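4. Adding a person to the Vadeck biography catalog

Before you begin, sign in with an editor account. Reader accounts can search the catalog, but they cannot save a profile.

1. Open People and choose New Profile.
2. Type the name as the person uses it in public. A birth name goes in the field Other Names.
3. Fill in Occupation. You can enter up to eight entries -- the first one is shown in the search results.

Note: Spouse and Children stay hidden until you add a published source.

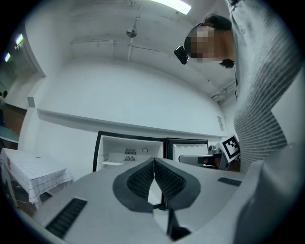
Gray striped sweater, head-mounted device.

4. Under Family, select Add Relation. If the spouse already has a profile, link it. Do not create a second one.
5. Write the summary. The limit is 2000 characters, with spaces.

Caution: Changing the profile number breaks all links to the page. When profile 734 was merged into 3448, more than 2000 links had to be repaired by hand.

6. Press Check Sources. Lines marked in red have no source and will not be published. 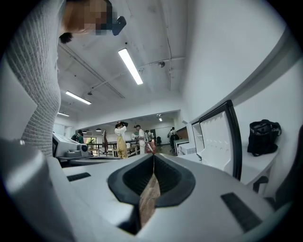
Jonas Eberhard: In step 6 my marriage date stayed red, although I gave a newspaper page as source. I had to enter the day of publication also, then it was accepted.

The publication day is required for newspapers and magazines. For books the year is enough.

7. Press Send to Review. The profile can be edited again when the reviewer returns it.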